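About Nelmont

Nelmont makes small drawer cabinets for the tops of desks. We have been asked whether we also make the desks. We don't. We have been asked whether we make large drawer cabinets, and the answer to that one is Wednesday, when Rhea Enriquez is in and can say no more gently than the rest of us.

Rhea started the company after 9 years of fitting kitchens, during which she hung a great many doors and came to feel that the best part of any kitchen was the drawer with the string and the dead batteries in it. She rented 2 benches at the back of the old Pollum building and set about making that drawer on its own, without the kitchen. There are 3 of us now, and more string.

Our first model was the Kernotum, a single drawer with a lid that pinched. It is no longer sold. The one that replaced it, the Acheampong, is named after the street where the workshop stands and has been our bestseller ever since, mostly on account of being the only thing we had in stock for a year. 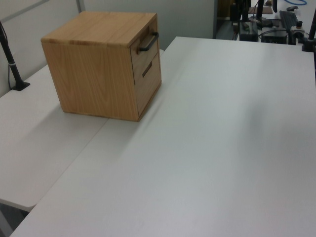 Two drawers, two ways in: a black bar handle on the upper one, a cut slot on the taller one below.

People write to us about the handles. Some would like a pair of bars, some would like a pair of slots, and one gentleman would like his money back in either case. We have kept one of each. Pens and stamps go upstairs, and whatever you were going to deal with in March goes downstairs, where there is more room for it.

A batch is 70 cabinets and takes as long as it takes. The grain comes out differently on every one, so please don't send us a photo of your friend's and ask for that – your friend has it.

The workshop is open to visitors in the afternoons. Ring the bell twice. The first ring only wakes the dog.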